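About Keltstead Caps

Started by Jarmila Štefanec and Kamil Sokol in August, one room, 600 plain caps. Still small, six of us now. We sort, check and pack evrything in house.

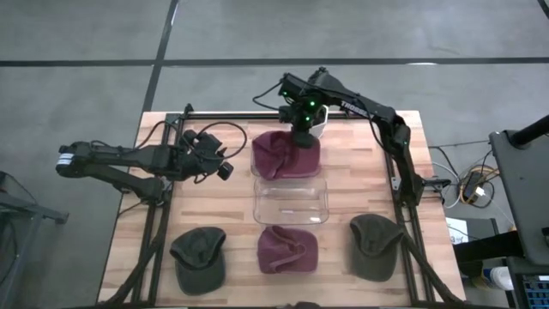 Every order gets checked before it ships. Brim, stitching, sweatband, then a clear plastic bin. Maroon baseball caps are the big seller, teams mostly. Minimum order 6, mixed colors fine. Questions? Ask for Silvia, she anwsers fastest.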